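Giving up the four o'clock candy bar

For most of last year I ate something sweet at four in the afternoon, every working day. I didn't plan it. I work from home doing invoices for two small firms, and by four I have usually read enough columns of numbers to want to stand up. The kitchen is where you go when you stand up.

In April I decided to stop for a month and see what changed. My friend Chaimae Kabbaj had done the same thing with soda and said the first week was the only hard part. That was mostly right in my case too, except that my hard week was the second one.

The first few days I replaced the candy with a walk to the end of the street and back. It takes 337 steps each way according to my phone. I like the walk and I have kept it up. When it rained I made tea and stood at the back door, and that worked nearly as well.

By the second week the walk had stopped feeling new and I started thinking about lunch instead. I had been eating very little at noon, a piece of toast or a cup of soup, and then wondering why I was hungry three hours before dinner. I moved to a proper lunch with eggs or beans in it. Four o'clock got a lot easier after that.

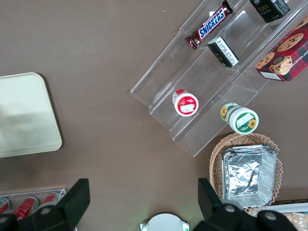 Snickers, my usual.

I did slip once, on a Sunday. We were at Urs Schnyder's place for his birthday and there was a hazelnut cake. I had a slice, then half of another. I don't count that as a failure, as the rule was for working days, but I did notice how sweet it was. I don't remember cake tasting that sweet before.

I kept a small notebook for the month. Looking back through it, the entries are dull. Slept fine. Tired at two. Headache, probably the weather. I had expected to write that I was full of energy, and there is no entry like that anywhere. I did stop getting the heavy feeling around five, the one where I would read the same line of an invoice over and over. I also spent less at the corner store, but I never added it up.

The month is over and I have not gone back to the daily habit. I buy a candy bar now and then and eat it after dinner, sitting down. My plan for next month is to look at how much coffee I drink, starting with the cup I pour at ten and usually let go cold on the desk.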